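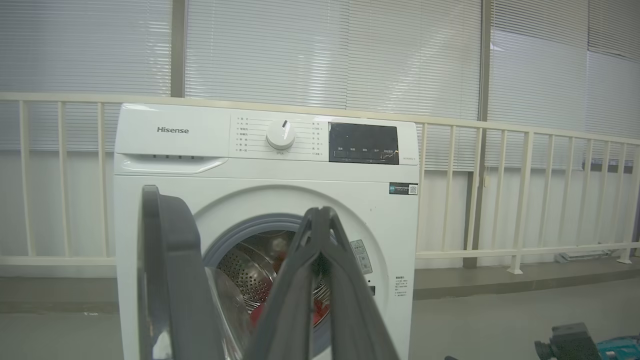 Site Visit Report: Household Manipulation Demonstration, Hitport Open Day

Unit: Introduction to Automation Systems
Assessment item 2 (individual report)

1. Purpose

The assessment asks for a report on one working automation system seen in person. I attended the October open day at Hitport on a Wednesday and stayed for the afternoon demonstration, which was a mobile arm unloading a front-loading washing machine. The report covers the task, the equipment, what was observed over the session, and how it relates to the grasping and perception topics in weeks four to seven. The morning tour of the Tindall test hall is left out except where it bears on the laundry work.

2. Background

Hitport runs household tasks as test cases for general-purpose arms. The staff member leading the session gave two grounds for choosing laundry. Cloth has no fixed shape, so a grasp can't be planned from a stored model in the way it can for a bottle or a box. The drum is also an awkward workspace: the arm has to enter through a round opening, turn inside a curved shell and come back out along nearly the same path with something hanging off the fingers.

The control software is called Skutorik. We were shown the operator screen but not the code. The gripper comes from a separate workshop, Stirnow, which also supplies the mounting plate and spare fingers.

3. Equipment

3.1 Gripper

The gripper has two fingers in matte dark grey plastic. They differ in outline when seen from the wrist: the left one reads as a broad curved paddle, the right as a narrower slanted form with a recess between its two arms. Part of that difference is viewing angle, and I did not get to handle a spare to check. According to the handout the fingers open to 10 cm at the tips.

3.2 Wrist camera

A small camera sits at the wrist and looks along the fingers. The image from it is the main input for the last part of the approach. The fingers are always in the picture, low down, and they hide a good part of whatever is directly ahead. In the approach view of the washer, the right finger stands in front of the drum opening and covers part of the red item lying in the bottom of the drum. A smaller patch of red shows higher up through the gap in the gripper. To a person it is fairly clear where the laundry is. To a segmentation routine these are two separate red regions with a dark shape between them, and it has to decide whether to treat them as one target or two.

3.3 Washing machine

The machine is an ordinary white Hisense front loader with a round program knob and a dark glossy display. The program labels are in Chinese. The door is out of the way for this task and the opening faces the arm. It stands against a cream metal railing, with windows and closed white blinds behind.

4. Task sequence

The sequence below is taken from the handout and my notes on the session.

Stage A, approach. The arm moves to a standoff pose in front of the machine, with the gripper level with the lower half of the cabinet. The opening is located from the ring formed by the door gasket.

Stage B, target selection. The software picks a grasp point inside the drum. It prefers points near the lower front, where the fingers have the shortest reach.

Stage C, entry. The fingers pass through the gasket ring at reduced speed. The limit is set at 50 mm per second inside the opening.

Stage D, grasp and check. The fingers close and the motor current is compared with a threshold. If the reading is too low the grasp is treated as empty and the arm returns to Stage B.

Stage E, withdrawal. The arm backs out along the entry path, lifts once clear of the gasket, and carries the item to the drop point.

5. Observations

5.1 Run record

The operator screen kept a running total for the system. It stood at 767 logged attempts at the start of our session, and the group watched 41 more. An attempt is counted each time the fingers close, so one garment may account for several. I asked for the success figure across the full log and was told that it is not released, as the threshold in Stage D has been changed more than once and the older entries are not comparable. That is a fair answer, but it limits what can be said in section 6.

5.2 Gasket contact

The most common fault I noted was contact with the gasket on the way out. The gasket is light blue-grey rubber and forms a lip around the opening. When a long piece of fabric trailed below the fingers it dragged across this lip, and on a few attempts the fabric slid out of the grip before the arm had lifted. The arm carried on to the drop point regardless and opened over nothing. There is no second check after Stage D. The staff member said one is planned.

5.3 Reflective surfaces

Two surfaces gave trouble. The inside of the drum is perforated stainless steel, and the curved walls catch the light, so the bright areas move as the camera moves. The display on the control panel also picks up faint reflections of the ceiling and a window. This second one matters less for unloading, where the panel isn't used, but an attendee asked about having the arm select a program. The reply was that reading the display would need a different camera position, and that the knob would be tried first -- its dark pointer line gives a clear angle to measure.

5.4 Lighting

The blinds are kept closed during runs. Daylight still comes through the slats, but it is diffuse and there is little hard shadow on the railing. Staff said the drum interior was harder to segment with the blinds open, which fits the lecture material on controlling illumination before adjusting software.

5.5 Background geometry

I expected the railing to be a problem. It has evenly spaced vertical balusters on both sides of the machine, and repeated structures like this can confuse feature matching, as one baluster looks much like the next. In practice the approach relies on the gasket ring and the front of the cabinet, and the railing is masked out by depth. I could not find out how the mask is set.

6. Discussion

The system as shown is a closed loop only up to the point of grasp. After that it runs open loop to the drop point, and most of the failures I recorded fell in that second part. A repeat of the current check at the lift position, before travel, would catch the dropped-fabric case at very low cost in cycle time. The wrist camera could be used for the same check, but the fingers and the held cloth would block much of its view.

The finger shape involves a trade-off. A broad finger spreads the load on fabric and is less likely to snag in the drum perforations. It also takes up more of the camera image. A second camera off to the side would reduce the occlusion on approach but would not see into the drum once the wrist was in the opening. I think moving the wrist camera outward by a small amount is the better first trial, provided the assembly still clears the gasket.

Splitting one garment into two targets (see 3.2) has a simple workaround already in Skutorik: the lower region is always tried first. If the two regions are the same item, the grasp takes both. If they aren't, the upper one is found on the next pass.

7. Limitations

The session was a public one and the load was chosen by the host. I had no access to the log files, and all attempt notes were taken by hand from behind the visitor line. Speeds and finger opening are as stated in the handout and were not measured. Only one washing machine was used during the session, so nothing here can be taken as applying to other drum sizes or to top loaders.

8. Further work

For the group project in second term I propose a bench version of Stage D using the teaching lab's two-finger gripper and a set of cloth samples, to find how motor current varies with fabric thickness and with the amount of cloth held. A rubber lip clamped to the bench edge would stand in for the gasket. The withdrawal path could then be run with and without the second check.

Appendix A: attempt notes (handwritten, scanned, submitted separately)
Appendix B: Hitport visitor handout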